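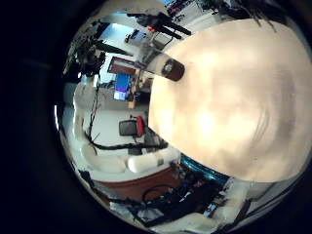 Please could the next report say plainly whether the footpath is open, asked one reader of our last one, who had got to page four without finding out. The footpath is open. It has been open since January, apart from a wet fortnight when it was a stream.

Plarnutcombe Paths and Hedges: progress report to the Lahlou Fund
Wed 21 November

The work

We promised you 276 metres of new hedge between Besthorpe Lane and the old chapel wall. All of it is in the ground, mostly hawthorn and hazel, with a stretch of holly where the nursery ran out of hazel and sent us what it had. The holly is doing better than anything we chose.

The deer have been supportive in their own way. We lost 30 plants to them in the first month, all on the side where we had been told deer never go. These have been replaced and fitted with taller guards.

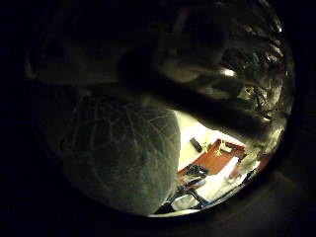

Two of the three stiles have been swapped for gates. The third is waiting on a letter from the landowner's agent, who agrees with us warmly by telephone and has yet to do so on paper. If the letter isn't here by the end of January we will repair the old stile, which will please the two parishioners who wrote in to defend it.

The money

We have spent £2,529 of this year's grant. Plants and guards came in under budget, gravel came in well over, and the two have more or less cancelled out. The quote from Lastow for hauling the gravel left out the hauling. We have queried this and they have taken some of it off.

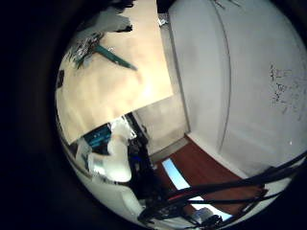

The signs were delivered on time and spelt Plarnutcombe two different ways, neither of them ours. The corrected set is up. You offered to pay for a Welcome board as well, and we would like to put that towards drainage at the chapel end, if you can bear to have your name on a ditch.

Still to do

Weeding round the young plants, the last gate, and the drain. We would also like to move the final report back by a month, so that it can say which plants have come through the winter. Receipts are attached, except the one for the gravel, which got wet and is being sent again.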